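Tonmont County Election Oversight Board
Minutes of the regular meeting, January

The Chair, Alper Yalçınkaya, called the meeting to order at 6:30 p.m. A quorum was present. The minutes of the previous meeting were approved as written.

1. Recount petition, Mansour precinct
The Clerk reported that a petition bearing 54 signatures had been received before the deadline. The margin in the township supervisor race was 13 votes. The Board voted to grant a hand recount – the petitioners' deposit to be held until certification.

2. Absentee ballots
Nearly 400 absentee ballots were returned in Wekitach. The Clerk was asked to report separately on those rejected for missing signatures.

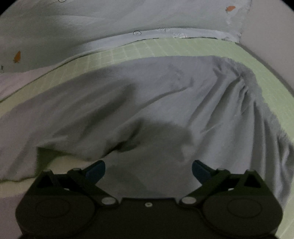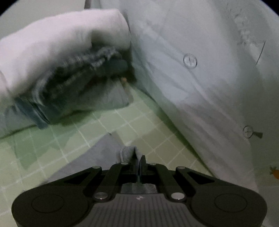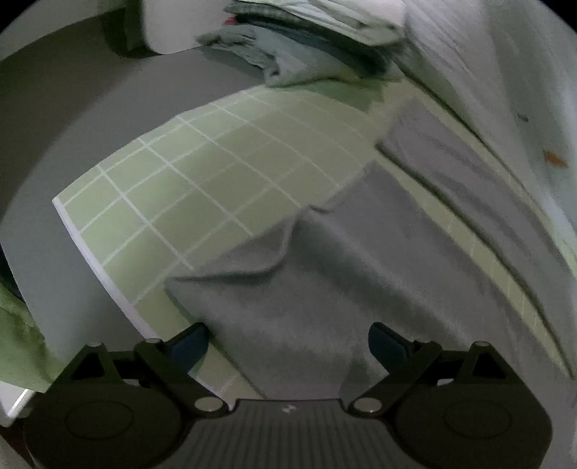
Hand-held gripper, three views.

3. Polling place change
A motion to move the Tindero polling place to the township hall was tabled. Members asked for a written statement on parking and wheelchair access before the next meeting.

4. Poll worker pay
The Board approved a training stipend of $300 for precinct captains. One member abstained.

Public comment
One resident spoke in favor of longer early voting hours. No action was taken.

The meeting adjourned at 7:50 p.m.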